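Likby 16 Folding Step Stool – review
Posted 25/09/2025 by Chrysanthi Katsaros

I bought the Likby to replace an older stool that had started to lean to one side. My kitchen cabinets go almost to the ceiling and I need something to stand on most mornings, so it gets used a lot. I've had it since the start of September.

It comes fully assembled. You pull the two halves apart, push down on the middle of the seat until it clicks, and stand on it. To fold it, lift the strap. The click was stiff for the first week and I had to use both hands. It is easier now, though my mother still asks me to open it for her.

Folded, it goes in the gap beside the refrigerator, where I also keep grocery bags and the broom. The gap is 3 inches wide and the stool fits with a little room to spare. My old Groltetti was thicker and had to live in the hallway.

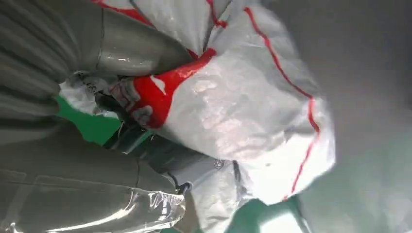
Standing on it feels solid. The feet grip well on tile and on the wood floor in the bedroom. On the bathroom mat it slid a little, so I move the mat first. The top has raised dots that are fine in shoes and slightly annoying in bare feet. They also collect flour. A damp cloth doesn't get it out, and I ended up using an old toothbrush.

The height is right for the second shelf. For the top one I still have to stretch, and I'm five foot four. If you need more than that, the Voß two-step is better, but it costs twice as much and weighs more than I want to carry.

One complaint: the strap is sewn on with thin thread and one end has begun to fray. I wrote to Weltbridge, the store I ordered from, and they offered a new strap or part of the price back. I took the strap. It hasn't arrived yet – I'll add a note when it does.

Four stars. I would buy it again for the kitchen.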